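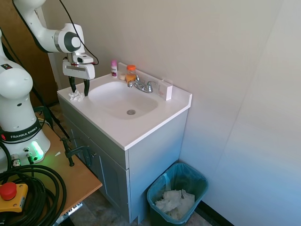 Zuletzt geändert: Donnerstag, 17:42 Uhr

Drucken | Als E-Mail senden

Tag der offenen Tür im Waschtischwerk Drukusau
Februar, von Natália Slanina

Schnell runtergeschrieben, bevor ich die Hälfte vergesse. Anfahrt mit der Linie 303 ab Mustitz, Bus voll bis auf den letzten Platz, Haltestelle direkt am Werkstor. Drinnen Garderobe, Schuhüberzieher, Besucherausweis zum Anklemmen. Einlass in Gruppen zu 30, wir waren die zweite. Kaffee gab es erst hinterher, schade.

Geführt hat uns Juraj Tóth aus der Gießerei. Redet leise, die Hinteren haben in der ersten Halle kaum was mitbekommen, danach ging es besser. Zuerst die Masseaufbereitung: Kaolin, Feldspat, Quarz, Wasser, alles in großen Rührbottichen. Riecht wie nasser Keller. Die fertige Masse heißt Schlicker und wird durch Rohre unter der Decke in die Gießhalle gepumpt. Dort ist es warm und sehr feucht, meine Brille war sofort beschlagen.

Gegossen wird hier noch viel in Gipsformen. Der Gips zieht das Wasser raus, an der Wand bleibt eine feste Schicht stehen, der Rest läuft ab. Wird die Schicht zu dünn, reißt das Becken beim Trocknen, wird sie zu dick, verzieht es sich am Rand. Die Gießer fühlen das mit dem Daumen. Durfte man auch mal probieren, ich hab natürlich gleich eine Delle reingemacht. Kommt zurück in den Bottich, Rohware ist voll wiederverwendbar. Nach dem Brand geht das nicht mehr, dann wird gemahlen und an den Straßenbau verkauft.

Danach Trocknung, Putzerei, Glasur. In der Putzerei werden die Nähte abgezogen und die Kanten mit einem feuchten Schwamm verwischt. Das war für mich der schönste Teil. Eine Frau am vorderen Platz hat ein Becken in der Zeit fertig gehabt, in der wir uns alle um sie rumgestellt haben. Schrumpfung war auch Thema: 13 Prozent, die Formen sind also entsprechend größer gebaut als das, was am Ende im Bad hängt. Hatte ich nie drüber nachgedacht.

Tunnelofen nur von außen, klar. Läuft durch, auch über die Feiertage, ein Abkühlen würde das Mauerwerk nicht gut vertragen. Man steht vor einer langen Blechwand und hört es brummen. Ein Junge wollte wissen, ob man da drin Pizza machen kann. Tóth hat gelacht und gemeint, sehr kurz.

In der Sortierung klopft jemand jedes Stück mit einem kleinen Holzhammer ab. Heller Ton gut, dumpfer Ton Riss. Aishwarya Acharya von der Qualitätsprüfung hat zwei Becken nebeneinandergestellt und uns raten lassen. Ich lag falsch. 2.000 Teile gehen in einer guten Woche hier drüber, in schlechten Wochen weniger, im Sommer macht die Hitze in der Gießhalle Ärger.

Dann noch der Ausstellungsraum. Viel Weiß, glänzend und matt. Wer daheim einen Waschtisch mit eingeformtem Becken und zwei Hebeln am Hahn hat, links und rechts je einen, kriegt hier gesagt, dass so was wieder öfter verlangt wird. Hätte ich nicht gedacht, bei uns wollen alle den Einhebler. Zur Pflege: keine Scheuermilch, Essig nur verdünnt und nie auf dem Chrom stehen lassen. Silikonfugen an der Rückwand jedes Jahr einmal anschauen. Die Preise hingen nicht aus, auf Nachfrage gab es ein Faltblatt.

Am Schluss Fragerunde in der Kantine mit Rostislav Zelenák aus der Betriebsleitung. Es ging fast nur um Gaspreise und um Lehrstellen. Keramiker suchen sie dringend, Wohnheim gibts in Mustitz, Bewerbungen gehen bis Ende des Monats. Zur geplanten neuen Halle wollte er nicht viel sagen, die Genehmigung fehlt noch. Die Frage nach dem Parkplatz hat er zweimal überhört.

Werksverkauf war leider sehr voll, B-Ware mit kleinen Nadelstichen in der Glasur, auf einen Meter Abstand sieht man davon nichts. Ich hab eine Seifenschale mitgenommen und dann an der Kasse länger gestanden als in der ganzen Gießerei. Kartenzahlung ging nicht, also Bargeld einstecken. Rozália hat sich ein Handwaschbecken gekauft und es im Bus auf dem Schoß gehalten, bis Mustitz.

Für alle, die nächstes Mal wollen: feste Schuhe, dünne Jacke, Anmeldung am Empfang. Kinder erst ab Schulalter. Die Kartoffelsupe in der Kantine ist gut.

Drucken | Als E-Mail senden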